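7월 생활 소식: 침실 바닥과 쓰레기통 정리

이번 달에는 침실 청소에 관한 문의가 많아 그 내용을 따로 묶었습니다. 질롱턴이나 시내 쪽 원룸이 아니라, Gillton 단지처럼 방마다 카펫이 깔린 집을 기준으로 썼습니다. 마루나 장판을 쓰는 세대는 쓰레기통 부분만 읽어도 됩니다.

## 순서는 줍기부터

카펫 청소를 한다고 하면 청소기부터 꺼내는 분이 많습니다. 침실에서는 먼저 바닥에 떨어진 것을 손으로 줍는 편이 빠릅니다. 휴지, 영수증, 택배 상자에서 떨어진 종이 조각, 옷에서 뗀 태그 같은 것은 청소기 흡입구에 걸리거나 호스 안에서 접힙니다. 상담실에 들어오는 청소기 고장 문의도 대부분 호스 막힘입니다.

줍는 순서는 문에서 먼 쪽부터입니다. 침대 아래와 협탁 뒤를 먼저 보고, 창가를 지나 문 쪽으로 나옵니다. 쓰레기통은 원래 자리에 두지 말고 들고 다닙니다. 방 한쪽에 두고 왔다 갔다 하면 손에 든 것을 침대나 책상에 잠깐 올려놓게 되고, 그게 그대로 남습니다.

젖은 것과 마른 것은 따로 줍습니다. 음료가 묻은 휴지를 마른 종이와 같이 쥐면 분리배출할 종이까지 못 쓰게 됩니다. 동전이나 단추는 주머니에 넣지 말고 작은 그릇에 모아 두었다가 마지막에 정리합니다.

## 바닥을 나눠서 보기

카펫은 색이 고르면 작은 것이 잘 안 보입니다. 특히 베이지나 회색 계열은 종이 조각이 바닥색에 묻힙니다. 방을 몇 칸으로 나누고 한 칸씩 끝내면 빠뜨리는 곳이 줄어듭니다. 가구 모서리를 기준으로 삼아도 되고, 테이프를 붙여도 됩니다.

테이프를 쓸 때는 접착력이 약한 것을 고르고, 눈에 안 띄는 구석에 먼저 붙여 봅니다. 털이 긴 카펫에는 권하지 않습니다. 뗄 때는 한 번에 당기지 말고 바닥에 가깝게 눕혀서 천천히 뗍니다. 끈적임이 남으면 미지근한 물에 중성세제를 조금 풀어 천에 묻혀 두드리고, 마른 천으로 물기를 뺍니다. 문지르면 털이 눕습니다.

## 쓰레기통과 비닐

침실 쓰레기통은 작은 것으로 충분합니다. 크면 오래 비우지 않게 되고, 여름에는 냄새가 납니다. Jendari 생활용품점에서는 이번 달 소형 원형 쓰레기통을 3,000원 할인합니다. 속비닐은 한 묶음에 2,000원이고 104장이 들어 있습니다. 단지 주민은 2묶음까지 할인가로 살 수 있습니다. 재고는 매장에 전화로 확인해 주세요.

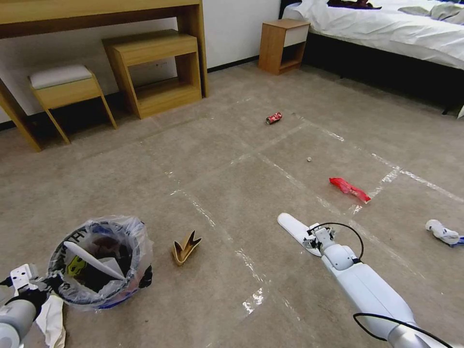
속비닐은 통보다 한 치수 큰 것을 씁니다. 딱 맞는 크기는 무게가 조금만 실려도 안으로 미끄러져 들어갑니다. 넉넉한 비닐을 테두리 밖으로 넘겨 접어 두면 통을 기울여도 자리를 지킵니다. 투명 비닐은 속이 비쳐서 묶기 전에 잘못 들어간 것을 찾기 쉽습니다. 사진의 둥근 통에도 투명 비닐이 씌워져 있는데, 테두리에서 구겨지고 접힌 부분은 한 번 펴서 바깥으로 내려 주면 종이를 넣을 때 덜 걸립니다. 옆 카펫에 놓인 갈색 조각처럼 접힌 것은 골판지든 종이든 납작하게 펴서 종이류로 모읍니다. 접힌 채로 넣으면 작은 통은 금방 찹니다.

플라스틱은 속비닐에 같이 넣지 않습니다. 납작한 것은 세워서 들어가기 때문에 버린 사람도 잊기 쉽고, 모서리에 비닐이 찢어지기도 합니다. 묶기 전에 한 번 들여다보고 꺼내 주세요. 통 바닥은 비닐을 갈 때마다 마른 걸레로 닦고, 한 달에 한 번은 물로 씻어 완전히 말린 뒤 새 비닐을 씌웁니다.

## 마지막으로 청소기

줍기가 끝나면 청소기를 돌립니다. 카펫 결을 따라 한 번, 가로질러 한 번 밉니다. 천천히 미는 것이 여러 번 빨리 미는 것보다 낫습니다. 테이프를 붙였다면 모두 뗀 다음에 돌려야 합니다. 끝이 들린 테이프는 브러시에 감깁니다.

브러시에 감긴 머리카락은 가위로 한 줄 자른 뒤 당기면 빠집니다. 전원은 반드시 뽑고 합니다.

## 알림

- Grabner 세탁소에서 소형 러그 세탁을 접수합니다. 방 전체에 깔린 카펫은 받지 않습니다.
- 카펫용 습식 청소기는 Zolow 대여소에서 빌릴 수 있습니다. 토요일은 예약이 빨리 차니 평일 저녁을 이용해 주세요.
- 종이류와 플라스틱 수거함 위치는 지난달과 같습니다. 수거함 옆에 상자를 접지 않고 두는 경우가 계속 있습니다. 테이프를 떼고 펴서 넣어 주세요.
- 다음 호에서는 옷장 안 습기와 제습제 교체를 다룹니다. 질문은 관리동 우편함에 넣어 주시면 됩니다.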